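Chapter 6
Floors and Hard Surfaces
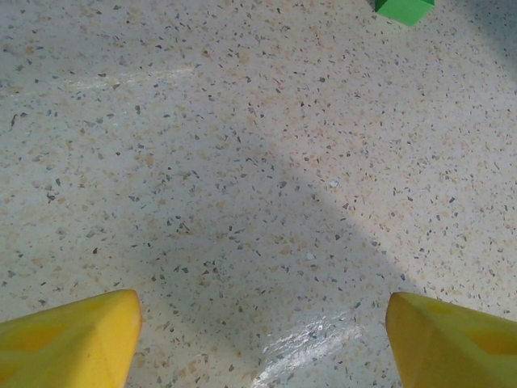
Page 143

A floor takes more wear than any other part of a building. People walk on it, drag chairs across it, spill things on it and track in grit from outside. The choice of floor affects how a room sounds, how often it has to be cleaned and how much the owner will spend on repairs.

This chapter covers floors made from stone, cement and fired clay. Wood and carpet are taken up in Chapter 7.

Terrazzo is made by setting chips of stone in a binder of cement or resin. After the binder cures, the surface is ground flat and polished. The speckled look comes from the cut faces of the chips. Metal strips are often placed in the floor to divide it into panels and control cracking.

Ceramic tile is cheaper to lay in small rooms, but the grout joints need care. Large tiles leave fewer joints and call for a flatter base.

The case study at the end of the chapter follows the Tirkusus school building, where 900 square feet of worn tile was taken up in July and replaced with terrazzo. Read it after Section 6.4.

Terms to know: aggregate, binder, divider strip, grout, screed, sealer

6.1 Preparing the Base

Most floor failures begin below the surface. A concrete slab must be sound, clean and dry before anything is bonded to it.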